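FOR IMMEDIATE RELEASE

Storngate Press to Publish History of the Cerudcombe College Football Team

CERUDCOMBE, December 2019 — Storngate Press will publish a full history of football at Cerudcombe College, covering the years from the first squad to the last season before the program was dropped. The book, The Saturday Men, was written by Kamran Zarei and edited by Mahnaz Sadeghi. It runs to 300 pages and goes on sale through the Storngate website and at the college bookstore this month.

The college gave up football long ago and kept few records of it. Zarei worked mainly from student newspapers, printed game programs and letters held by the families of former players. He spent a good part of his research time sorting out scores. Visiting teams often reported a different result from the one in the Cerudcombe paper, and in two cases the book prints both.

"The student reporters were fans first," Zarei said. "They gave a whole column to one punt return and left out who kicked the extra point. I have tried to say plainly where the record is thin."

The book has 70 photographs, most of them team portraits, and short biographies of 74 players and coaches. Each season has its own chapter with a schedule, a roster and an account of the main games. A longer chapter deals with the yearly game against Kilitz, which was played on the last weekend of the season and drew the biggest crowds in both towns.

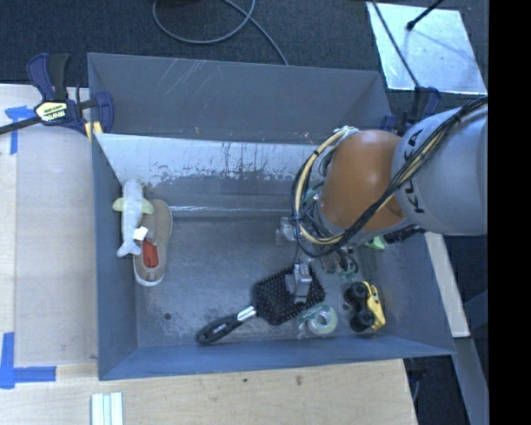

A KUKA robot arm over a metal bin.

Sadeghi, who has edited sports titles at Storngate for nine years, said the main task was checking names. Players were often listed by last name only, and brothers on the same team were mixed up in print. A name index at the back gives every spelling found in the sources.

The foreword is by Esmaeil Arabzadeh, a retired coach who taught at the college after football had ended. "When I got there, the older faculty still argued over the Kilitz games," Arabzadeh said. "I am glad to have something to check them against."

The Saturday Men will be sold in hardcover and paperback. A second printing, with corrections sent in by readers, is planned for September. Families who have programs, letters or team photographs are asked to write to Negin Esfahani in the Storngate editorial office before sending any originals — copies are fine for most purposes.

Review copies are available to newspapers, sports historians and libraries on request.

About Storngate Press
Storngate Press publishes books on local history and amateur sport.

Press contact:
Hooman Zamani
Publicity, Storngate Press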